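From: Halina Urbańczyk
To: Oakley Road Cat Rehoming list
Subject: Re: Switching older cats to a new dry food

Hello all,

Replying to Maureen's message from Wednesday, which I have left in below so people can follow.

> We have taken in two older cats from the house at Clestness, both
> neutered males, teeth not great. They came with half a sack of the
> Panditwood senior biscuit and nothing else. The shop has stopped
> stocking it and I can only get the Ostholm one. Has anybody moved
> cats from one to the other? The bigger lad was sick on the carpet
> twice after I changed it over at the weekend and I don't know if I
> should go back to the old stuff while it lasts or carry on. The
> smaller one is eating but leaves a lot.
>
> Also does anyone measure it out or do you just fill the bowl?
>
> Maureen

Maureen, I would go back to the old food for now, as you still have some. If he is sick again on the old food, or goes off it altogether, ring the vet and don't wait for the next clinic. A cat that stops eating for a day or so can get into trouble quickly, and the older ones more so.

If he settles, start again more slowly. I did this with three of mine last May, from the same Panditwood biscuit. I put in a spoonful of the new food with the old at each meal and left it at that for a few days, then went to a quarter, then half. It took 19 days in all for the slowest of them, which was longer than the sack tells you. The other two would have managed it in less but I couldn't be bothered running separate bowls.

The Ostholm pieces are harder than the Panditwood ones, I think, and with bad teeth that might be why the small one is leaving his. You can put a little warm water on it and let it stand for ten minutes. Throw away what he hasn't eaten after an hour or so. Some cats won't touch it soaked. If so, ask the vet to look at his mouth before you try anything else, and in the meantime a plain wet food for seniors is fine for him.

On measuring, yes, I weigh it. I used to fill the bowl and top it up, and one of them got to a size where she couldn't reach her own back end. I now weigh out the day's food in the morning into a tub with a lid and feed from that, in small meals. What is left in the tub at bedtime tells me who has been off their food.

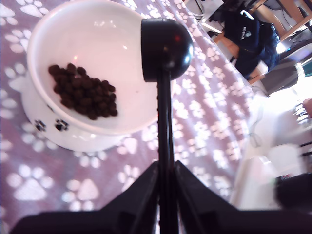

The amount on the sack is for a cat of the right weight, so go by what he ought to weigh and get the nurse to give you a figure. Weigh him every fortnight if he will put up with it. I stand on the bathroom scales with the cat and then without. It is good enough to show a trend, but for anything finer use the baby scales at the surgery. My oldest lost 200 grams one spring before I could see any difference by looking at her.

Feed the two of them in different rooms if you can. You won't know which one is leaving food otherwise, and the big one may be finishing both.

I have about 3 kilos of the Panditwood left in a sealed bin, in date, and no cat here eating it. You are welcome to it. I can drop it at yours any evening after six, or leave it in the porch if you're out.

Halina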